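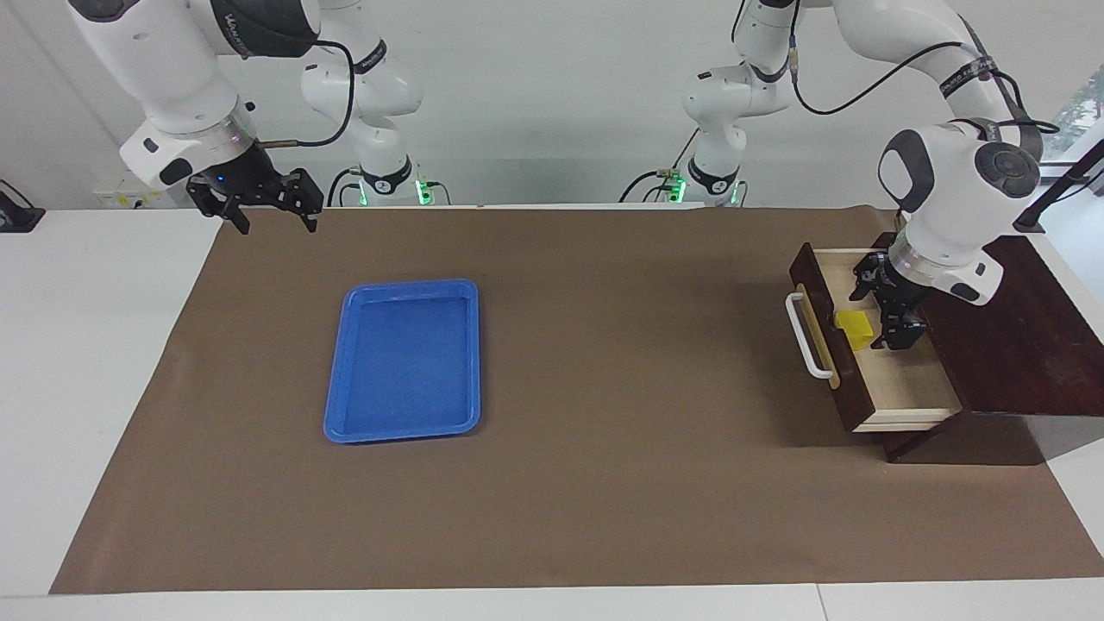

How to Plan Your First Day at a Stock Car Race

So you've bought tickets to your first stock car race – good for you! It's a long, loud, wonderful day, and a little planning the night before will make it a whole lot easier.

Start with your seats. First-timers tend to grab the lowest rows they can get, thinking closer is better, but down there the cars are a blur and you'll miss the far side of the track. Go as high as your budget allows. At Jovgate Speedway I like row 18 or above, where you can follow a pass all the way down the backstretch.

Next, pack your bag. Bring ear protection for everyone (earmuffs for the little ones, please), sunscreen, a hat, a seat cushion and more water than you think you'll want. Check the track's cooler rules before you leave home, and in July freeze a couple of the bottles overnight.

Plan to park early. For a one o'clock start I'm usually in the lot by 9:00, which sounds silly until you see the line of cars at eleven. Take a picture of the nearest lot sign on your way in – I once wandered the Plakavar lot until almost dark, looking for a gray sedan among what felt like every gray sedan in the state.

Once you're seated, pick a driver to follow, even if it's just for the paint job. Rent a scanner if the track offers them, and listen in on the pit calls during cautions.

When the checkered flag falls, stay put for a while. Finish your snacks, watch the winner's burnout, and let the traffic thin out before you walk back to the car.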